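Zaltex 496 Melamine-Top Prep Table

Item 496. Ships flat in one carton. Legs and lower rail are packed with the top.

The Zaltex 496 is a white work table for break rooms, teaching kitchens, play kitchens and craft rooms. The top is 72 inches long with rounded corners, so there is no sharp point at hip height. It wipes down with a damp cloth and dish soap. Do not use scouring powder or steel wool – both will dull the finish, and dull patches can't be polished out.

The frame is powder-coated steel, and each leg has a leveling foot with an inch of travel. Rated load is 200 pounds spread evenly over the top. It is not a step or a seat. 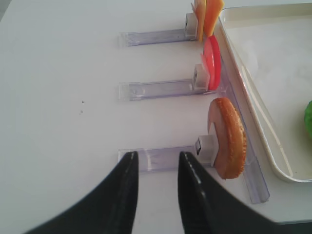 Radomir Kos wrote in to ask whether the top can be cut down to fit an alcove. It can't. The edge is sealed at the factory, and a cut edge will take in water and swell. If you need a shorter table, order the Urnel, which uses the same legs.

Assembly

Two people, one hex key (included). Lay the top face down on the carton. Fit the four legs loosely, attach the rail, then tighten everything in turn. If you tighten one leg fully before starting the next, the rail holes won't line up. Turn the table over by lifting the top, never by pulling on a leg.

Feet come set for hard floors. For carpet, order the wide pads (sold in fours).
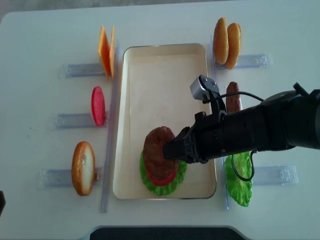
White top with rounded corners. Tray and food items not included.

Care

Wipe up tea, mustard and beet juice the same day. For marks left overnight, use baking soda mixed to a paste, leave it five minutes and rinse. Always set hot pots on a trivet.

Delivery and returns

Orders placed by noon on Wednesday go out the same week. Curbside only. Unassembled tables can come back within 30 days in the original carton – please keep the corner blocks. We can't take back a table once the legs have been fitted, unless a part is faulty.

Spare parts: leg, lower rail, leveling foot, bolt pack. Quote item 496 and the letter stamped inside the rail. Tables with no letter are the older Sakov pattern and take a different bolt.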